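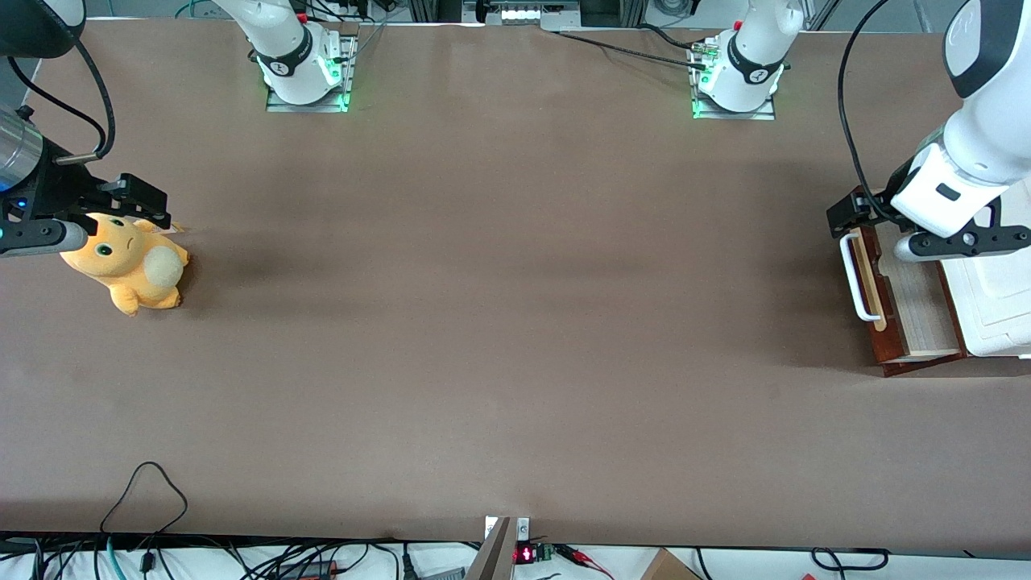
A yellow plush toy on a paper-covered table. Savthorpe's new labeling rule covers soft toys sold secondhand.

Savthorpe tightens rules on secondhand toy sales
Jun 22, 2020

The Savthorpe town council has approved a labeling rule for used toys sold at markets, thrift stores and rummage sales within town limits. The rule takes effect in November and applies to any seller offering more than 37 toys at one event or location.

Under the measure, each used soft toy must carry a tag stating the seller's name, the date it was last cleaned and whether the original maker's label is still attached. Toys without a maker's label may still be sold but must be marked as unsuitable for children under three. Hard toys with battery compartments must have a cover that closes with a screw.

The council voted six to two in favor after a public hearing that ran for just under three hours. Trevor Heywood, who introduced the measure, said the existing code dated from a period when most used toys changed hands privately.

"The code refers to stalls and to permanent shops," Heywood told the hearing. "It says nothing on consignment or on church sales, and those are where most of the volume is now."

A town survey carried out last year checked 1,194 used toys at sale sites in Savthorpe and the neighboring district of Ongart. Of those, 195 had a loose part that came away under a light pull. The most common faults were plastic eyes, buttons and wheel caps. Split seams were recorded separately and are not included in that figure.

Selvaraj Debnath, who manages the Gredow thrift store on the east side of town, said the tag requirement would add work at intake but that his staff already sorted soft toys by condition. He asked the council to accept a single printed tag per bin for items of the same type. That request was not adopted.

Council member Tracey Rowbotham voted against the rule. She said the limit of 37 items was too low and would catch families clearing out a house. An amendment raising it to 200 failed by one vote.

Sellers who break the rule will receive a written notice on the first occasion. Later violations carry a fine of $200 per event. Inspections will be handled by the existing market office, with no new positions funded.

Ongart is considering a similar rule but has not set a hearing. Tag templates will be available from the Savthorpe market office before the rule takes effect.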